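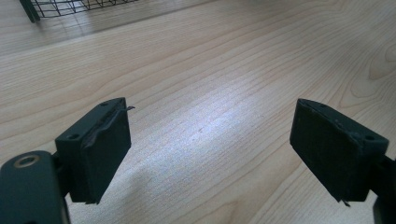
*Tabletop in light wood. Kustside, Salem.*

**FOR IMMEDIATE RELEASE**

## Kustside opens table lending shop in Salem, doors at 10 a.m. first week of November

SALEM. Kustside, the used furniture store, is opening a lending shop for tables. Dining tables, folding tables, card tables, a few long ones for big family meals. Borrow one, use it, bring it back. Opens in November, in time for the holidays, which was the whole idea and we are cutting it close.

The shop starts with 115 tables. All secondhand, all cleaned and tightened up in the Kustside back workshop over the summer and fall. Most came from house clearances and from two restaurants that closed. A good number are light wood, plain tops, easy to throw a cloth over. Some are painted. One is very orange and it is available.

### How it works

Pick a table online or in the shop. Pay the fee. Take it home for up to 17 days. A regular table is $17 for the full loan, same number as the days, easy to remember. The long tables are $49. No yearly membership. A card goes on file for damage but nothing gets charged unless a table comes back broken or doesn't come back.

Normal marks are fine. Rings, crayon, a scratch from a serving dish, candle wax. We expect that. Please don't sand or paint a table yourself, we have had this with test borrowers already. Please also don't put a hot pan straight on the wood.

Chairs are not part of it yet. We know. It was the first thing everyone asked during the test run. There is a small stack of folding chairs at the front desk that can go out with a table if there are any left that day, first come, no reservations on those.

### Why tables

Over the past year, customers kept coming into the Kustside store in the weeks before a holiday looking for a cheap table they only needed once. Then the same tables would show up again at the donation door in January. Some of them we sold three times. At some point it made sense to just lend them out.

We asked customers about it on paper forms at the register. 241 forms came back. The most common reason for needing a table was a holiday meal at home, then birthdays, then yard sales. Sewing and craft projects came up more then we thought. So did jigsaw puzzles, and for those people the 17 days may be tight. Loans can be renewed once if no one else is waiting.

"Most homes don't have room for a table that gets used twice a year," Kustside said in a statement. "We have the room. It's a big dull building with a good loading door, and the tables can live there."

### Delivery

Pickup is free. Most of the tables fit in the back of a small SUV with the seats down, and legs come off on nearly all the wooden ones. Tools are in a cloth bag tied to the frame. Please return the bag.

For people without a car, Harkico will deliver inside Salem city limits. Harkico is a local hauling company that already does store deliveries for Kustside. Fee is set by Harkico and shown at checkout before you pay. Ground floor and one flight of stairs. More stairs than that, call first. Delivery slots are mornings only through November, evenings to be added after that if the drivers can be found.

"We carry tables all week anyhow," Harkico said. "The difference is going back for them."

### Finish and repair

Wood tops are finished with a table oil from Esorari, who make it in small batches and supplied the first lot at cost. It goes on by hand, sits overnight, gets wiped back. Between loans every top is washed and looked over, and re-oiled when it looks thin. Any table with a loose joint goes to the workshop and off the website until it's done.

Esorari will also run a short drop-in session at the shop on caring for wood tops at home. Free, bring a small piece if you want to try it on your own stuff. Cutting boards are fine. Time still being worked out, check the notice at the front desk.

### Holiday bookings

Bookings for Thanksgiving week open the same morning as the shop, 10 a.m., online and in person at the same time. There is a limit of two tables per household for that week so that one big party doesn't clear out the long ones. School and church groups can ask for more, but ask early and expect to be told no for the holiday itself.

Returns for that week can be late by a day with no charge. The drop-off door will be open until 8 p.m.

### Table donations

Kustside is still taking tables. What we can use:

- Dining and kitchen tables, wood, any size that fits through a normal door
- Folding tables with working locks on the legs
- Card tables, even with a torn top, we can recover those

Can't use glass tops, anything with live woodworm, or desks. Desks are nice, but they are not tables and we have no space for them. Bring donations to the loading door around back, not the front entrance, between 9 a.m. and noon. Ring the bell. If nobody comes, ring again, the saw might be on.

### About Kustside

Kustside sells and repairs used household furniture in Salem. The store takes donations and does house clearances, and runs its own repair workshop on site. The lending shop is in the same building, left hand side as you come in from the parking lot.

### Press

Press can come by the day before opening, 2 p.m. to 4 p.m., to see the tables and take pictures. No need to sign up. Coffee will be out, on one of the long tables. For questions or pictures ask at the Kustside front desk and someone will get back to you the same day, or the next morning if its after 5.

**Correction to the notice sent earlier:** the loan period is 17 days, not 17 hours. Sorry to everybody who called.

###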